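Home | Guides | Cleaning | Soft toys | Storage | Contact

How to wash and dry small plush toys by hand

Small stuffed toys pick up a lot of dirt for their size. They get dropped under tables, dragged through breakfast and slept on. Most of them can be washed at home in a bowl or a sink, and most come out well if you keep the water cool and give them enough time to dry. This guide covers the small ones, up to the size of a large grapefruit. Anything bigger holds too much water and needs a different method, which is in the guide to large bears.

The whole job takes half an hour of work and then two days of waiting, sometimes longer in winter.

What you need

A washing-up bowl or a clean sink
Mild liquid detergent for wool or baby clothes
A soft toothbrush
Two old towels, one of them dark if the toy is dark
A plastic mug for rinsing
A plate or a rack to dry on
A wide-toothed comb or a clean pet brush

I use Skirkedier wool wash because the shop at the end of our road sells it. Any mild one will do. Don't use biological powder, and don't use fabric softener, which leaves short pile feeling greasy once it dries.

Check the toy first

Read the label if there is still one. "Surface wash only" usually means there is something inside that doesn't like water, such as a card base, a sound box or a paper-wrapped weight. Squeeze the toy all over. You can feel a sound box easily, and you can often feel card as a flat piece in the bottom. Toys with either should only be wiped, as in step 2.

Look along the seams as well. If there is a gap, sew it up before the toy goes in the water, otherwise the stuffing will work its way out when you press it. A few stitches in matching thread are enough. Loose noses and eyes should be fixed now too.

Last, test the colour. Wet a corner of white cloth, press it on the darkest part of the toy for a minute and see if anything comes off. Reds and oranges are the usual trouble. If the cloth picks up colour, wash that toy alone and as fast as you can, with no soaking at all.

Step 1. Brush off the dry dirt

Do this outside or over the bath. Brush with the pile and then against it. Crumbs collect where the arms and legs join the body, and in toys made in segments they collect in the creases between them. Pull each crease open with your thumb and brush along it. If you skip this, the crumbs turn to paste in step 3 and are much harder to get out.

Step 2. Spot clean the worst marks

Put a small drop of detergent in a cup of cool water. Dip the toothbrush, shake it, and work on the marks in small circles. Go gently around embroidered faces, because hard scrubbing lifts the threads and they never lie flat again.

For a toy that can't be soaked, stop after this step. Wipe the soap off with a damp cloth, changing to a clean part of the cloth as you go, then move on to step 5.

Step 3. Wash

Fill the bowl with cool or barely warm water and add a teaspoon of detergent. Push the toy under and hold it until the bubbles stop, then press and release it like a sponge. Don't twist it. Twisting moves the stuffing about, and a toy with a lump on one side of its neck will always hang its head that way.

Two or three minutes is enough for most toys. If the water goes grey, tip it away and do it again with fresh.

Step 4. Rinse

Empty the bowl and hold the toy over the sink. Pour clean cool water through it with the mug, pressing between each pour. Use a plastic mug with a handle that your whole finger fits through, as soapy hands drop things. I rinsed under the tap for years and don't now. The tap hits one spot hard and leaves the rest soapy, and it wets the floor.

Carry on until the water running out has no foam in it. This takes longer than you expect, and for a well-filled toy it may be ten mugs or more. Soap left in the stuffing makes the toy stiff and attracts dirt again within weeks.

Step 5. Press out the water

Lay the toy on a towel, fold the towel over it and lean on it with both hands. Open it, move the toy to a dry part and lean again. Then change to the second towel. A toy of 200 g can easily weigh twice that when it comes out of the rinse, and every bit you press out now saves drying time. If you have kitchen scales, weigh the toy before you wash it and write the number down. One of ours was still 373 g on the first evening - far too wet to be left on a shelf.

Step 6. Shape it

While the toy is damp, push the stuffing back where it belongs. Pinch the arms and legs out to their full length, round the head between your palms, and plump up each section of anything made in lobes. Comb the pile in the direction it should lie.

Step 7. Dry it

Lay the toy on its back on a plate with a low rim, or on a rack, somewhere with moving air. A plate is good for the first few hours because it catches any drips, and it can be moved without handling the toy. It doesn't matter if the head or a leg goes over the side. After that a rack is quicker, as air can reach underneath.

Turn the toy every few hours and wipe the plate each time. Keep it away from radiators and out of strong sun, both of which can damage the pile, and don't use a hairdryer on anything but the cool setting.
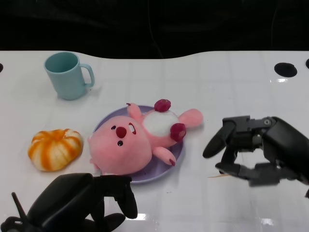 Step 8. Check that it is dry inside

The outside dries long before the middle does. Squeeze the thickest part, usually the head, and hold it against your cheek. If it feels cold, it is still damp. The scales are a better test. When the toy is back to the weight you wrote down, it is dry. Finish by brushing the pile once more.

If something goes wrong

It smells musty. It was put away damp. Wash it again with a tablespoon of white vinegar in the first rinse, and dry it for longer.

The stuffing has gone lumpy. Work the lumps apart through the fabric with your fingertips. For bad ones, Lộc Ninh wrote in to recommend sliding a blunt darning needle through the pile and teasing the stuffing apart from inside. I have tried it and it works on fibre filling, though not on foam.

The colour has run. Rinse straight away in cold water and keep rinsing. Once it has dried in, there isn't much to be done.

How often

Twice a year is plenty for toys that live on a shelf. Ours are done in April and again before the winter. The one that goes to bed with somebody needs it more often, and it helps to wash it first thing in the morning and have a stand-in ready for the night.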